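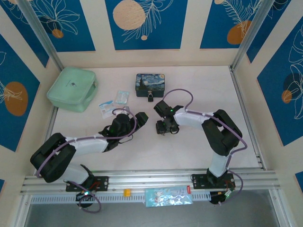 Planning and Budgeting for a Two-Arm Workstation
Handout 4, Equipment Planning for Small Automation Labs
Alper Baysal, Skellville
Revised May 6, 2023

Where we are in the course

Last session we finished the task inventory, and most of you came away with a list that was longer than you wanted. Good! Keep the long list. Today we start turning it into a purchase plan, and I think this is the best part of the whole course, because a budget is where a vague wish for "some robots" becomes a real bench with real bolts in it.

By the end of the session each group should have a first draft of its cost sheet. Bring your task inventory, your room drawing and a pencil. Itziar Soler will be in for the second half to go over the drafts, and she reads every line, including the ones you hoped she would skip.

1. Start from the task, then the table, then the arms

Almost every group wants to choose the arm first. I understand the pull (I have spent whole evenings with spec sheets and enjoyed every minute). But the arm is the third decision.

The task tells you what has to be held, moved, opened or passed across. Write down the smallest thing, the largest thing, the heaviest thing and the floppiest thing. A stiff box and a thin packet ask for very different fingers, even when they weigh nearly the same. Zippers, lids and latches deserve their own line, as these are the jobs where a second arm starts to earn its price: one side holds, the other pulls.

The table tells you how far the arms need to reach. Mark the area where the objects will really sit, including where they end up when something gets knocked. Then draw the reach of each arm as a curve. The place where the two curves overlap is your shared zone, and for two-handed work it is the number that matters most.

Only then look at arms. Ask for reach, payload at full reach, repeatability, and what happens when power is lost. That last question gets wonderfully different answers from different sellers.

2. Mounting

Two arms on one rail is the layout I recommend for a first bench. Each arm sits on its own mounting plate, the plates bolt to an aluminum rail along one edge of the table, and if your spacing is wrong you move a plate. If you bolt straight into the tabletop and your spacing is wrong, you drill again and then you have a tabletop full of holes.

Budget for:
Rail, cut to length, plus one spare short piece for testing
Mounting plates, one per arm
Bolts and slot nuts, and buy double
Corner posts if the table will be enclosed
Brackets to tie the rail to the posts
A decent torque wrench, if the lab doesn't own one

In our own first plan the rail and posts came to 740 dollars. I had written in a much smaller figure, mostly by forgetting the brackets. Bring your own total next week and we'll see who forgot what.

3. Cables

Please give cables a whole section in your plan. They cost little and they cause most of the bad afternoons.

An arm moves through a large volume and its cable has to come along. Too short and it pulls at the wrist. Too long and it hangs in the work area and sweeps your objects onto the floor. You want loops at the joints, ties at regular intervals, and a channel along the rail to take everything back to the power supply. A bright cable color is a small pleasure and a real help: you can follow it by eye from wrist to base without touching anything.

For the cost sheet, measure the cable path with the arm stretched out, then again with it folded, and take the longer one plus a margin. Order at least one complete spare set. The Skisix bench at Tarkia stood idle for 11 days one June over a single connector, and the connector was the cheapest part on the whole bench.

4. Walls, surface and light

A bench can live in the open, and plenty do. But price an enclosure before you decide against it. Three sides closed and the front open is a nice compromise: people can reach in to reset the objects, and someone walking past in a red coat doesn't change what the camera sees.

Wall panels can be plain or patterned. If your system uses vision, talk about this early. A plain wall is easy on the software. A patterned one is closer to the clutter of a real room, and it's cheap to swap panels if you plan for it from the start. I like patterned panels a lot, and I'd ask every group to price at least one set.

For the tabletop, a white surface is a sensible default. It's easy to clean and dark objects stand out well on it. Pale objects don't, so look back at your inventory and check. Lighting goes on the sheet too: fixtures, mounting, diffusers and the electrician, if your building requires one.

5. Grippers and fingers

The gripper that comes with the arm is a starting point. Put in a line for replacement fingers and another for soft pads, and treat both as consumables. They wear. Our students at Skellville go through pads faster than through any other part, and that's a sign the bench is being used.

If you have access to a 3D printer, budget for filament and for the hours. Hours count as money in this course, even when no invoice arrives for them.

6. The object budget

My favorite line, and the one that's missing from nearly every first draft.

Your robots need things to work on, and those things get squashed, torn and lost. Go shopping with your task inventory in hand. Pick up a zippered case, a small tin, something with a latch or a padlock, some flat packets, something that crinkles, something that slides. Ordinary household stuff is ideal. Buy at least three of anything that can be torn, and keep the receipts together with the item names so that you can buy the same thing later. Manufacturers change their packaging without warning, and a packet that is slightly shinier than the old one can behave like a brand-new problem.

Set aside one labeled bin for each task. Bins and labels go on the sheet.

7. Safety and switching off

Every bench gets a stop button within reach of the person standing at it. Cost the button, the wiring and the time to test it. Status lights at the bases and grippers are helpful, but your lab rules must spell out what each color means on your particular model. Get that from the manual — don't guess from the color.

Also list:
Floor marking for the area in front of the bench
Fused power strip
Training time for every person who will use the arms
A printed shutdown procedure, posted at the bench

8. Laying out the cost sheet

Use six columns: item, quantity, unit price, shipping, lead time, and who is responsible. The last two get left out all the time, and they are the ones that decide whether you open on schedule.

Then sort your rows into two groups. Day-one items are what you need for the first successful pick. Later items are everything else. A second gripper style is probably a later item. Spare cables are day one.

Add a reserve. For a bench of this size I put in 1000 dollars and write "reserve" next to it in plain letters. Don't hide it in other lines. Reviewers find padding, and then they distrust the honest lines too.

Running costs go on a second page: pads, fingers, objects, storage, repairs, and some 1000 hours of operator time if you plan a full year with steady use. Work out your own figure from your own schedule. If it comes out much lower, ask whether a shared bench would suit you better. The Pap group shares one table between two projects, and it works nicely with a sign-up calendar and a rule about putting objects back in their bins.

For next time

Finish the day-one half of the cost sheet. Get at least two written quotes for the arms and one for the rail. Draw your table to scale with both reach curves and shade the shared zone.

Groups who are still choosing between one arm and two should do the sheet both ways. It takes an extra hour, and the difference is usually smaller than people expect once the table, walls and lights are in — those you pay for either way.

Send drafts to Itziar before the session so she can print them with wide margins. She writes a lot.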